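2022-02-23
Posted to the Griliston allotments list by the plot 53 lot
Print this message | E-mail this message

Hello all,

Thanks for the message about the seed order, I've been meaning to write back since I got in from the plot with frozen hands.

> Can we settle the potatoes this week please? Last year we
> ordered 2,904 seed potatoes between us and still ran short
> of earlies. Also, is anyone else fed up with Clolari? Half
> my onion sets were soft when they came.

Yes to settling it, and yes, very fed up! My onions from Clolari went the same way and they never answered my e-mail. I'd happily try Potgieter instead (my neighbour swears by their shallots, and they deliver to the gate).

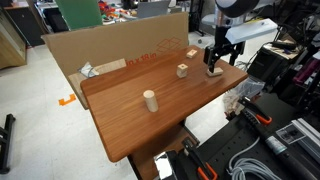

As for the earlies, I think we ran short when so many of us changed our minds late on, me included, sorry. If we go up to 3,251 this time there should be plenty, and any spares can go on the swap table in May, though by then they'll have sprouts as long as your arm.

I'm having Trukotik again. I know some of you found it floury, but it makes the best roast potatoes I've ever grown and the slugs mostly left it alone, even in that dreadful wet spell.

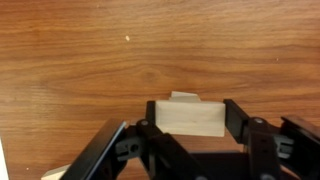 What I won't be growing is the purple one. It looked lovely coming out of the ground and then went grey in the pan, and my lot wouldn't touch it. If anyone wants the 11 I've got left over in the shed you're very welcome, just knock.

One more thing on the sets: could we ask for them in smaller nets? The big sacks are a pain to split in the wind and I was picking onions out of the path for days.

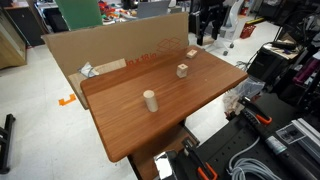 WATER BUTTS

Still two going spare by the bottom gate. The green one has a tap that drips but a bit of tape would sort it. Please don't take the lid off the other one, it belongs to mine!

See you down there, bring a flask

Plot 53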